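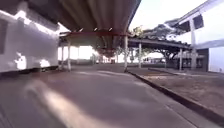
Tamunoemi Danladi wrote to ask whether the Varis really keeps the rain off when it's coming down sideways, or whether that's the kind of thing people say on product pages. Fair question, and I'd rather answer it at the top than bury it. It keeps most of the rain off. If the wind is pushing hard from behind you, the back of your knees will get wet, same as with any poncho I've ever owned, and I've owned far too many of them. What stays dry is your shoulders, your bag and whatever you had in your front pockets. After that you're in the hands of your shoes.

Okay, so. The Varis Walking Poncho. I make these in a small shop behind my house, together with my sister-in-law on the busy weeks, and I've been at it long enough that I have strong feelings about snaps. You'll find those feelings further down.

What it is

A pullover rain poncho with a real hood, long enough to sit over a day pack, cut for people who walk to things. The bus, the train, the grocery store, the dog park, school pickup. I don't sell it as a mountain poncho. People do take it up mountains and write me very nice emails afterward, but I didn't cut it with mountains in mind and I don't want you mad at me at the top of one.

It goes on over your head and snaps down both sides. There are thumb loops at the front hem so it doesn't fly up in your face when a truck goes by. I added those after a truck went by.

The fabric

I use a coated nylon I get from Jarum, who are a small mill and answer the phone. It's 2 ounces heavier over the whole poncho than the stuff I used in the first version, and I went back and forth on that for a whole winter. The lighter cloth packed down beautifully and felt like nothing. It also clung to your arms like wet lettuce and started to peel at the fold lines if you left it balled up in the car, and everybody leaves it balled up in the car (me too). The new cloth has a bit of body to it, so it hangs away from you and lets some air move around underneath. You'll be less clammy. You won't be un-clammy. It's a waterproof sheet with you inside it, and if you run for the train you'll warm up in there.

Seams are taped on the inside all the way around the hood and over the shoulders. The side edges aren't seams at all, they're just hemmed, so no tape there. I get asked about that a lot and it's not a missing step!

The hood

My favorite part. Most poncho hoods are a tube with a drawstring, and when you turn your head you end up looking at the inside of the hood. This one is three panels, with a stiff brim in front and a little elastic in back, so it comes with you when you check for cars. The brim is stiff enough to keep drips off glasses. It fits over a knit hat and over a ponytail if the ponytail is low. It doesn't fit over a bike helmet, and I've stopped trying to make it do that, because every time I make it bigger, everyone who isn't wearing a helmet ends up with a bucket on their head. If you ride, scroll down to the Arkero.

Snaps

Four on each side, plastic, big enough to work with cold fingers. I tried metal and they looked gorgeous for one season. Then they rusted on the ones that got put away damp, and I had to mail out a lot of apologies. Plastic isn't as pretty. It's been fine.

If a snap pops off, send me the poncho and I'll put a new one in. You pay the postage to get it here and I pay to send it back. I like doing these, it's a nice job for the last half hour of the day with the radio on.

Pockets

One, on the chest, inside the poncho, with a flap. Phone, transit card, a key. I took the outside pocket off because it collected water, and people kept telling me about it in a tone of voice.

Packing it away

It folds into its own chest pocket. There's a way to do it that works:

Shake it out hard. Lay it face down, pull the pocket through so it's inside out, and fold both sides in until it's about as wide as the pocket. Then roll from the hem up toward the hood, pushing the air out as you go, and stuff the roll in. Hood goes in last.

Done like that it's the size of a paperback. Done in a hurry on a platform at 7:40 in the morning, it's the size of a loaf of bread, and that's okay too, just take it out again when you get home and hang it up. Please hang it up. A shower rod is perfect. The one thing that really does kill these is sitting wet in a bag for a week in July.

Sizes

There are two. I'm going to be very plain here since this is where most of the returns come from.

Regular is for you if you're on the shorter side or if you don't carry a pack. It falls a little below the knee on my neighbor, who's short, and a little above it on me.

Long has extra length in the back only, so it covers a pack and still hangs level once the pack is on. Without a pack it'll dip behind you like a shirt tail. Some folks like that for sitting down on wet benches, and I see their point. If you carry a pack half the time and you can't decide, get the Long.

Width is the same on both and it's generous. I've never had anyone say it was too narrow. If you're between sizes because of your shoulders, don't worry about it, go by length.

Colors

Mustard, brick, a dark green, and a gray that I think of as the office one. Mustard is what I wear. It's the easiest to see from a car at dusk, and it photographs terribly, so if it looks a bit brown on your screen, it isn't. Brick runs out first every fall and I don't know why I don't just make more of it. I'm making more of it.

There's no black. I get asked! Black soaks up the heat on those warm, drizzly days, and drivers can't see you in it, and I walk along the same roads as everybody else.

Price

The Varis is $89 in either size. Last year's version, the lighter one, is $80 while I still have any, in gray Regular only. It's a perfectly good poncho as long as you've read what I said about the lettuce. Shipping is $10 flat however many you order, so if you've got a friend who's also been eyeing one, team up.

Washing

Cold water, gentle, a small amount of plain liquid soap. Do up the snaps first. No fabric softener, ever, it gets into the coating and then the water stops beading. No dryer. No iron, and I'm only writing that down because of one very sad package I got in the mail. If rain starts to soak into the surface after a year or two, a spray-on treatment from any outdoor store will bring it back, and you can do that in the yard with the poncho on a hanger.

Compared with the others I make

The Arkero is the bike one. Bigger hood for a helmet, longer front that drapes over the handlebars, reflective tape on the back. It's kind of ridiculous for walking, you'll trip on the front going up stairs. But on a bike it's great, and my knees thank me for it.

The Obeidat is the kids' one, named after the family down the street whose three boys tested it to pieces. Same cloth, lower price, the snaps are spaced so you can let it down a bit as they grow. It comes in mustard and green. I make those in the spring and they're usually gone by the time school starts, so if you see it in stock, there you go.

The Varis is the one I'd tell most people to start with.

Things people email me about

The smell. New ones smell like a pool toy for a few days. Hang it by an open window and it goes away.

Noise. It does rustle. Less than the old one. If you're a birder, you may not love it.

Wearing it over a coat. Yes, easily, there's loads of room. Over a really puffy coat you might leave the top snap open.

Backpack straps. The straps go under the poncho, along with the pack. Someone wore the pack on top for a full season and wore through the tape on the shoulders, and I did fix it, but I'd like not to do that one again.

Dogs. I don't make one for dogs. My sister-in-law wants me to make one for dogs.

Gift wrap. I'll tie it up in a strip of offcut fabric if you put a note in the order box. No charge, I've got bags and bags of offcuts.

Returns

Thirty days, unworn, tags on. If you wore it once around the block to see how the length was, that's unworn in my book. If you wore it to a music festival, it isn't, and I will be able to tell from the mud.

Stock right now

Mustard, both sizes, plenty. Green, Long only until the next batch of cloth gets here. Gray, both sizes. Brick, Regular is out, a few Longs left. If you want an email when brick Regular is back, write to me with BRICK in the subject line and I'll put you on the list by the cutting table. Orders that come in before noon usually go out the same afternoon, unless it's raining really hard, in which case I've probably gone for a walk.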